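Equipment Review: Oravec Height-Adjustable Workbench, Timber Top
Skosthorpe Community Learning Centre, Facilities and Programs Unit

Purpose of this review

The Centre purchased its first Oravec workbenches in September to replace the fixed-height tables in the ground floor program rooms. This review records the Unit's assessment of the product after one full teaching term and is intended to assist other centres in the region that are considering a similar purchase. The supplier has had no part in its preparation.

The Unit assessed the benches against the criteria used for all shared furniture: stability under load, ease of adjustment, surface durability, cleaning, accessibility, and the quality of the supplier's documentation and after-sales service. Instructors from the craft, homework support and adult literacy programs provided written comments.

Delivery and assembly

The benches arrived flat-packed through the distributor, Neltovora, in good condition. Assembly requires two people, and the instructions should be followed in the printed order. Staff who attached the feet before the crossbar had to remove them again. The supplied hex key is adequate for occasional use, but the Unit recommends a proper driver with a matching bit where more than one bench is to be assembled in a session.

The diagrams are clear. The accompanying English text is less so, and the section on levelling the feet appears to refer to an earlier model. An enquiry to Neltovora on this point received a courteous reply and a corrected page within the same week. The Unit understands that the corrected page is now available on request, although it had not been included with the two replacement parts received since.

Adjustment and stability

Height is set by a folding crank at the right-hand end. The action is smooth and most adult users had no difficulty with it. Some participants with limited grip strength reported that the crank handle was too narrow to hold comfortably, and a wider handle would be a worthwhile improvement. The crank folds away beneath the top when not in use and did not catch on clothing or chairs.

At the lower settings the bench is very steady. At the highest setting there is noticeable lateral movement when a person leans on one corner, and the Unit does not consider the bench suitable for sawing or heavy clamping in that position. Instructors in the craft program have adopted a lower setting for all work involving hand tools.

Surface

The light timber top was the subject of more comment than any other feature. It is pleasant to work on and considerably quieter than the surfaces it replaced. The factory finish resists pencil, water-based paint and PVA glue, all of which were removed with a damp cloth. Permanent marker and tea left overnight were more stubborn and left faint marks that remain visible at a low angle.

The edges are slightly rounded and have held up well. Small dents have appeared near the front edge of the benches used by the craft program. These are to be expected in timber and do not affect use, but centres that require an unmarked surface for meetings or public events should consider the laminate version or purchase a protective mat.

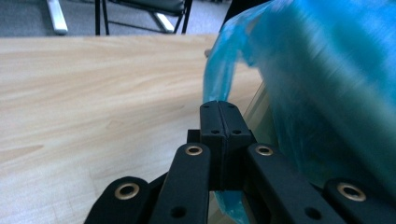
Can the top be sanded and refinished by the purchaser?

Light sanding and a fresh coat of water-based hardwax oil are permitted under the manufacturer's care guide, provided that the underside is left untouched and the fixings are not removed.

Accessibility

The clear space beneath the bench is generous, and wheelchair users were able to approach from either long side. The crossbar is set far enough back that it did not obstruct footrests. The height range was suitable for the seated and standing participants in all three programs. The Unit would have preferred adjustment markings in a higher contrast, as the grey numerals on the leg are difficult to read from a standing position.

Cost and warranty

Each bench was supplied at $2,000 before delivery. The Idetti bench, which was also considered, was quoted at $3,228 with an electric lift. The electric lift is the superior mechanism, particularly for users who would find a crank tiring, but the Unit could not justify the difference for rooms in which the height is changed only between sessions. Centres that change the height many times in a day may reach a different conclusion.

The frame carries a warranty of 5 years. The top is covered for a shorter period, and damage from standing water is excluded. Delivery was charged at $40 per bench, including removal of packaging.

Assessment

The Oravec workbench is recommended for general program use, for craft work at low and middle heights, and for rooms shared between children and adults. It is not recommended for woodworking at full height. The Unit intends to retain the existing benches and to place a further order, subject to the next budget round, once the supplier has confirmed whether a wider crank handle will be offered.

Enquiries concerning this review may be directed in writing to Marcela Štefanec, Facilities and Programs Unit. The Unit's cleaning schedule for timber surfaces is available at the front counter.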